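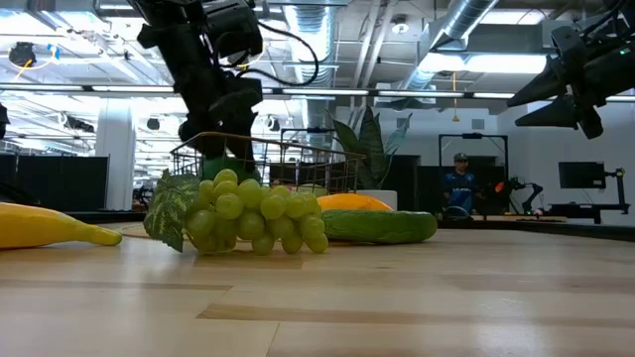 ## Re: [tesholm-parents] play kitchen corner, what do we keep

Hi all, quick one, typing between pickups so sorry for the mess.

Sanaa Fahmy wrote:

> Before we order anything for the spring rooms can people say what the kids really use in the kitchen corner? I have 200 left in the toy line and the Kadgate catalog is open till the end of the month. My feeling is the wooden stove is fine, the little fridge is done for, and we have way too many plates. Also Latifa, you said something at pickup about the food sets and I didnt write it down. Please reply to the list so everybody sees it.
>
> Sanaa

OK so, food sets. What I said at pickup was keep the plastic fruit and veg, skip the felt. Felt looks gorgeous, I know. Mine had a felt sandwich at home and by March it was gray and one slice was living under the couch. Plastic goes in the sink with dish soap, done. Bananas, grapes, cucumber, all fine. The grapes get carried around more than any doll in that room.

The only thing I'd watch is the leaves. Some of the grape bunches have a leaf pushed on and if it pulls off it should go in the bin, or at least up on the shelf for the big kids. Tug everything before it goes out. Takes five minutes.

Wire basket vs. the cloth bins. Baskets for me. They can see what's inside so they don't dump the whole thing on the floor to find one lime. But run your hand around the rim first, both sides, and under the base where the ends meet. Anything scratchy, no.

Fridge: agree, it's done. Door hinge has been taped twice. But please don't replace it with the Brultden one, it's 36 just for shipping and my sister's daycare had the handle come loose in a month. A shelf with a curtain does the same job. I have fabric. Yellow check, enough for two curtains probaly.

Plates, yes, too many. Keep 8, box the rest for the yard, they're great in the mud kitchen and who cares if they crack. Same with the dented pot. Not the whisk, they fight over the whisk, we need a second whisk.

Things I would spend on, in this order

- second whisk, third if cheap
- real small wooden spoons from the grocery store, not toy ones
- a scale, the old kind with two pans. My older one learned heavy and light on one of those at the Tazi playgroup, and they used it every single day
- aprons that go on over the head, no ties

Things I would not: the cash register with the sounds. Please. Whoever is in the room on a rainy day will thank you. Also no more pizza, we have three pizzas and no complete pizza.

Labels on the shelf, someone asked about this last time. Pictures beat words for the twos. Tape a drawing of the thing where the thing goes. Cover it with the wide clear tape or it's gone by lunch. The threes can do the drawings themselfs, doesn't matter if the banana looks like a boat.

One more, washing. Could we do the food on the same afternoon as the dress-up clothes, so it's one job and one person on the sheet? I can take the first turn. Warm water, soap, lay it all on a towel overnight. Anything hollow with a hole in it gets squeezed out, and if black stuff comes out, toss it.

Sanaa can you send the order link again, the one in the last email goes to the snow boots page. And does the 200 have to cover the yard as well or is that seperate?

Have to run, bus.

Latifa Bensaid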